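Search this site Search Go

How Wall Surface Changes Echo in a Study Room

Student projects, Building Science, Sound

Group members: Ghazal Ahmadpour, Oluwaseun Haruna, Abundio Cuautle
Advisor: Yolanda Alcaraz

1. Why we chose this

The study room on the second floor of Turkel Hall is hard to talk in. Two people at the same table can follow each other, but a group of six ends up repeating itself. We wanted to find out how much of this comes from the smooth painted walls.

2. Method

We measured how long a sound took to die away after a balloon pop. Each setup was tested at 11 microphone positions, with 2 pops at each. The setups were bare walls, cotton blankets on one long wall, and rough plaster panels on the same wall. Abundio cast the panels in July and they needed longer to cure than we planned, so the plaster tests were done last.

Doors were kept shut and the fan was off. We worked after 9 p.m. - the hallway is too loud before then.

3. Results

The blankets made the largest difference, mostly in the higher pitches. Low sounds hardly changed. The plaster panels did not shorten the echo by much, but the sharp flutter between the two long walls was weaker. All three of us heard this before we looked at the recordings.

We threw out one set of bare wall readings. The microphone stand had been bumped and we could not say when.

4. Problems

The panels covered less of the wall than the blankets did, so the comparison is not a fair one. Balloons also vary. A starter pistol or a loudspeaker sweep would give steadier results, but we had a budget of $200 and most of it went to plaster.

5. Next step

We would repeat the plaster test with deeper ridges and full coverage.

Comments

Hamidreza Nouri: Did you try the blankets a few inches off the wall? It should help with the low end.

Oluwaseun Haruna: We didn't, but there is still time this term - will ask about the room.

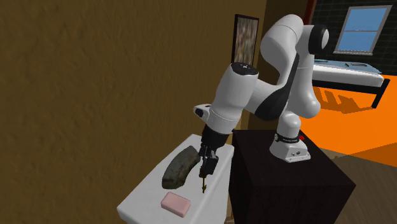
Why does a rough wall weaken flutter echo?

The uneven surface sends sound off in many directions, so less of it bounces straight back and forth between two facing walls.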